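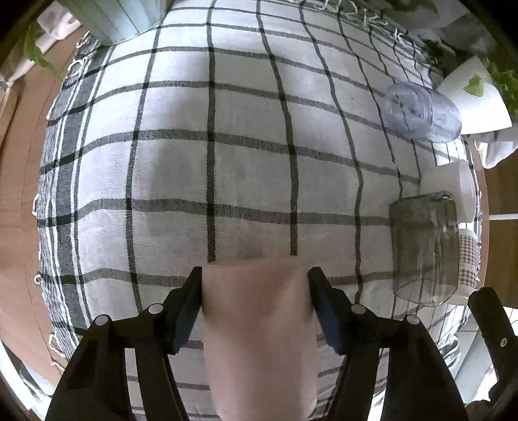 Nicanor Carrasco
Moderator, Bereich Haushalt & Küche
6. März 2024

Bei uns im Büro sollen die Pappbecher weg. Erell bietet Mehrwegbecher mit Pfand an, 2 Euro pro Stück, Rücknahme inklusive. Klingt gut, aber ich glaube die Rechnung dahinter nicht. Hat das jemand länger als ein paar Wochen durchgehalten?

halvorsen_j
Wir, seit Dezember. 57 Becher bestellt, 13 sind noch im Umlauf. Der Rest steht vermutlich in irgendwelchen Küchen. Von Umweltschutz würde ich da nicht reden.

Lok-yiu Chow
Das liegt dann aber an euch und weniger am Becher. Bei uns klappt es, allerdings mit acht Euro Pfand.

halvorsen_j
Acht Euro für einen Plastikbecher? Da bringe ich lieber meine Tasse mit.

L. Edet
Eben, Tasse. Wozu überhaupt ein Anbieter? Und wer spült, und bei wie viel Grad – dazu steht im Prospekt kein Wort.

Nicanor Carrasco
Genau das habe ich Erell gefragt. Antwort: »ressourcenschonend«. Aha.

Lok-yiu Chow
Gäste bringen keine Tasse mit. Für die braucht ihr trotzdem was.

L. Edet
Dann eben zwei Kartons Gästetassen vom Flohmarkt. Spülmaschine habt ihr doch?

Nicanor Carrasco
Ja, die ist bloß meistens voll.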